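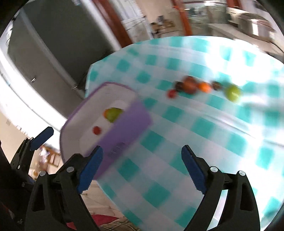
Surely it would be cheaper to buy the grippers outright and record the whole lot ourselves, one of the written comments on last November's session said, and what exactly would Mansilla be doing for the money that a couple of patient people with a free kitchen couldn't?

It's a fair comment and I've moved it up to the start of the notes, as most of the class seemed to be thinking it too. The short answer is that you could, and some of you probably should. The longer answer takes up the rest of this week, so get yourself a cuppa and settle in.

What's on offer

Mansilla sells recorded demonstrations of household jobs, done by people with hand-held grippers in ordinary rooms. You send them a task sheet, they send back the recordings with labels. Gerken sells the other thing, a kit you use yourself, with a pair of grippers, chargers, a case and the Brirkex software for sorting and trimming what you've recorded. We're comparing the two for the Pralholm project, where the task is putting fruit into a bin and taking it out again. I know it sounds a bit dull for a unit on automation – wait until you've tried to write it down properly.

Mansilla's starter package is up to 637 recordings of a single task. The quote is on the unit page, along with Gerken's, and please read the fine print on both. Mansilla's price covers one round of corrections. Gerken's doesn't include replacement finger pads, and pads do wear, particularly if your people are heavy-handed.

Writing the task sheet

Whichever way you go, you'll need a task sheet, and this is where I'd like you to spend your time. "Put the fruit in the bin" won't do. Say whether pieces already in the bin stay there. Say which hand does the picking, and whether the other one may help or should keep clear. Say where the bin sits and whether it may be turned between recordings. If you want round things of different sizes, ask for them, otherwise you may well get a whole bag of mandarins.

Do think about the room as well. Glare across a patterned tablecloth will wash half the pattern out, and you need to decide if you want that in your set. I'd say you do, in moderation, given that the robot is going to end up in somebody's kitchen and kitchens are like that. Quick hand movements blur the picture too, so put a line in about pace.

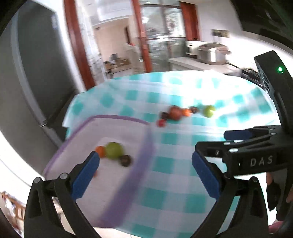 The next thing to settle is who checks the recordings when they come back. With Mansilla you have 7 days to reject anything that doesn't match your sheet, and after that it's yours, warts and all. With the Gerken kit there is no deadline, but there's also no one to send it back to! Brirkex will let you mark a recording as good, poor or unsure – be generous with unsure the first time through, and come back to those in the afternoon when your eyes have had a rest.

For the tutorial, work in pairs and bring a task sheet of no more than 2 pages. Swap with another pair and try to follow theirs to the letter, using tongs and whatever fruit you have at home. Write down every spot where you had to guess. Bruised fruit is fine, and please take it home with you afterwards.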